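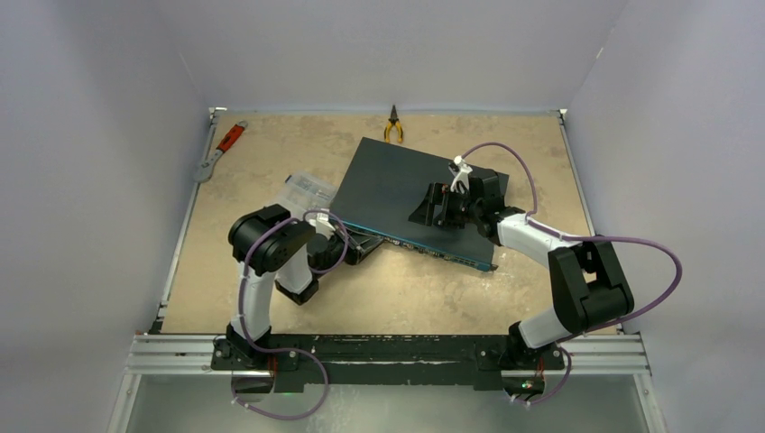 Plirkstead, the communications group that owns the agencies Previs and Ots, reported second-quarter net revenue down 3 percent on an organic basis. Growth in technology and industrial accounts offset part of the decline in travel and retail. The technology practice at Previs added business-to-business work for makers of data center and network equipment, a product class in which a flat dark gray chassis with a row of small ports under a teal-blue strip has to be explained to buyers in plain terms. Fee income from that practice rose 5 percent against the same quarter last year.

Ots, the group's media planning agency, recorded lower billings as clients deferred campaigns first booked in March. Most deferred work has been moved to the fourth quarter – none of it is included in the figures reported today.

Plirkstead employed 384 people at the end of the quarter. The hiring freeze remains in place except at Ladard, the group's measurement unit, which now supplies campaign reporting to 200 client accounts across both agencies.

"Project work was weaker and retained work was stable," said Sigita Kļaviņa, chief financial officer of Plirkstead. "We have reduced freelance spending and office costs to match. Payment terms with suppliers are unchanged."

The group is not issuing full-year guidance. Third-quarter results will be published on the investor page of the Plirkstead website.

Issued by Plirkstead Corporate Communications, 2020-07-30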